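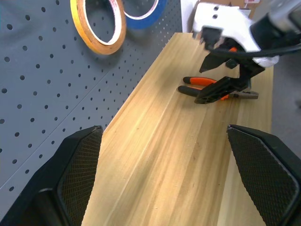 Pegboard (tool storage)

A pegboard is a panel punched all over with evenly spaced holes, made so you can stick hooks and holders into it and hang your stuff up. You'll find them over workbenches, in sewing rooms, in kitchens and in garages like mine. I've written this entry for the Somlow Home Workshop Encyclopedia because I've put up a few of these (one of them twice, long story), and I have opinions!

Materials

The kind most of us grew up with is brown hardboard. It's cheap, you can cut it with a hand saw, and it's fine for light tools, but the holes get sloppy after years of pulling hooks in and out. Metal boards cost more and usually come as separate panels, so you get a seam wherever two of them meet. I don't mind the seam at all. Thu Kiều, who edits the storage section with me, minds it a lot and paints over hers.

Plastic boards exist too. I had a small one from Mornent for 3 years and it bowed in the middle, so I'm probably not the person to give you a fair write-up.

Hooks and holders

The plain wire hook does most of the work. Scissors go on it by the handle loop, and two pairs will share one hook if you don't mind them overlapping. Tape rolls hang straight through the core, one roll to a hook, and you can see what colors you have without digging through a drawer (I love this more than I should). Screwdrivers are happier in a cup holder, standing up with the handles out. Leave a spare hook or two for whatever you buy next. 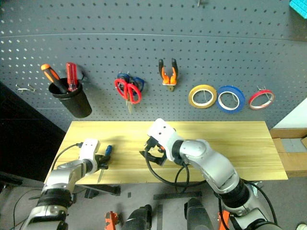 Screwdrivers in a cup holder, then scissors, pliers and tape on a gray metal pegboard above a wooden tabletop.

Layout

People argue about this one a lot on our talk page. Nkrumah Annan sorts by job, so anything for cutting sits together. Diễm Tăng sorts by how often she grabs a thing, with the everyday tools at elbow height and the odd ones up top. I tried both and ended up somewhere in between, which drives them both nuts. Tracing outlines around the tools is a nice old shop habit, though I gave it up after my third rearrangement left the board looking like a crime show.

Whatever you pick, keep the lowest tools clear of the bench. My first board in the Ninh Street garage sat so low that the long screwdrivers knocked over my coffee, and I had to take out 23 screws to move it up. 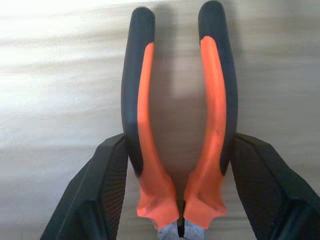 Pliers

Pliers get their own section because I get asked about them so often. They can hang with the jaws down and the handles up, or the other way around, with the handles spread over a wide hook. I like jaws down. The grips are right there for your hand, and if they're a bright color like orange you can spot them from across the room. Check that the hook is deep enough, though! Shallow ones let go when somebody slams the garage door.

Wipe the grips now and then, and put a drop of oil on the pivot when it gets stiff. I do mine every October along with the garden shears.

See also: French cleat; Tool chest; Shadow board; Workbench

Last edited Wednesday, December 9, 2020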